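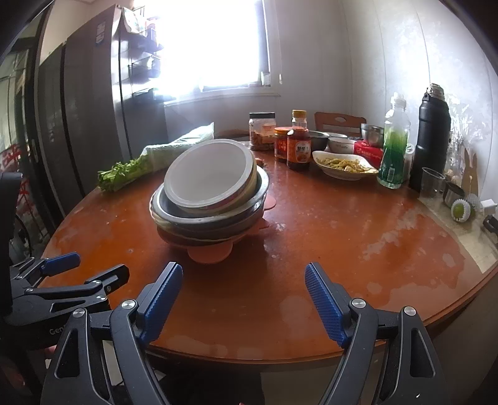 The round table, with the stack of bowls and the celery beside it.

From the Kinik Kitchen: Celery, and the Order of the Bowls

Dear readers of the Gumance letter,

In the December letter I promised to write about celery leaves, and three of you have reminded me of it, so I will keep my word. I will also write about stacking bowls, which I did not promise, but the two subjects meet on the same table and I could not separate them well.

First the celery. In our market on Arel Street it is sold by the bunch, with all the leaves still on, and it is the thin green kind, more like a big herb than like the thick pale sticks from the supermarket. I put one bunch on the scale and it was 1,040 grams. For a household of two this is a lot of celery. Many people solve the problem by cutting the leaves off over the trash can. Please do not do it. The leaves have the strongest taste of the whole plant, and a soup with no leaves in it is, in my opinion, a tired soup.

My way is the following. I leave the bunch in its bag until I have time for it, with the leaves outside, so that they get air. When I am ready, I cut the leaves from the stalks in one go and I wash them separately. The leaves need a big basin and a lot of cold water. I push them under, I wait a few minutes, and then I lift them out with my hands. I never pour the water off through them, or the sand comes back on top. Then fresh water, and again, until the bottom of the basin stays clean under my fingers. The stalks are easier. They go in a smaller bowl, and I rub the wide end of each one with my thumb, where the soil likes to sit.

After washing, the leaves go on a dry towel. I roll up the towel and leave it in the refrigerator overnight. Frauke Hellwig, who wrote to me from the other side of the river, dries hers in the oven at the lowest heat and crumbles them into coarse salt. She uses one part leaves and two parts salt, measured by spoon after drying. I have tried it on boiled potatoes and on eggs. On eggs it was very good. I burned my first tray, so I recommend that you stay in the kitchen and leave the door of the oven a little bit open.

For the stalks I give you the simple dish that we eat at home the same evening. Cut them slantwise, as long as a finger joint. Put them in boiling salted water for one minute, take them out, and put them in cold water so they stay green. Heat oil with a slice of ginger and one clove of garlic, add the stalks, turn them over for two minutes with a little soy sauce, and finish. If you have firm tofu, fry it before and put it back at the end. No sugar, please. I know that some of you put sugar.

And now the bowls.
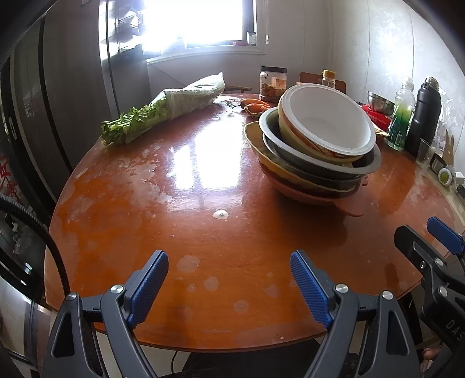 A stack of bowls should be made in the order in which you will need them, and I learned this quite late, after many years of lifting five things to get the sixth. The books about housekeeping say to go by size, the largest below. This is correct for a shelf, where the stack has to stand for weeks. On a working table there is another rule, and that is to keep on top what your hand wants first. In our stack it is the white-lined bowl with the pattern outside, tipped toward you, so that you can take it by the rim with one hand. It sits in the wide steel basin, and the steel basin is my leaf basin, the one I described before. Under them comes the yellow bowl with the wavy rim, and at the very bottom the pink plastic basin. I like to have plastic at the bottom. It is kind to the wood, and it makes less noise when the whole tower is moved.

The stack leans, I know. My mother-in-law would take it apart and build it again. When the bowls are from different families, bought in different years, they do not sit flat in each other and they never will. I would only say, do not make such a stack higher than your own elbow when it stands on the table, and do not put glass in the middle. Enamel and steel can forgive a fall. Pressed glass in the middle of a stack gets stuck, and then two people are pulling on it over the sink and speaking loudly.

If two basins do get stuck together, put cold water in the inner one and stand the outer one in warm water. Wait a little and turn, do not pull. With plastic use only warm water from the tap, never from the kettle.

Several of you asked what to do about pale marks on a varnished wooden table. We have them too, on the reddish top of the round one, and I have stopped being ashamed. A fresh white mark can sometimes be helped with a soft cloth and a very small amount of oil, left on for one night and wiped away in the morning. An old mark, where the varnish is worn through, will not be helped by oil, mayonnaise, toothpaste or any of the other foods that are recommended to me by letter. Finn Strobel at the Stüber workshop looked at a similar table for a reader last autumn. He gave a price of 146 for sanding and new varnish on the top only, and the legs would be extra. She thought about it and bought a tablecloth.

My own rule is that wet basins stand on a folded towel. I keep this rule on most days.

One more thing about the row of containers at the far side of the table. I keep mine there because the cupboard is behind the door, and when I cook the door is open. It takes away some space for rolling dough, but I roll dough twice a year and I reach for salt every day. If you have a round table you will know that the far side is difficult to reach anyway, and it is good to give that place to things which have lids.

Small notices

The Gumance letter now goes to 303 households. Thank you for passing it on. If you receive two copies, please give one to a neighbor and tell me, and I will correct the list.

Frauke Hellwig has celery salt to exchange for dried mint or for empty jars with good lids. Small jars are preferred. Write to me and I will connect you.

The shared recipe box in the Kinik reading room is full again. There are more than 3,000 cards in it, and many of them are for the same plum cake. Before you add a card, please look behind the letter P.

In the next letter I will write about soaking beans, and about which of the basins is the right one for it. Questions for that letter should reach me before I start to write, so better this week than next.

With kind greetings from the kitchen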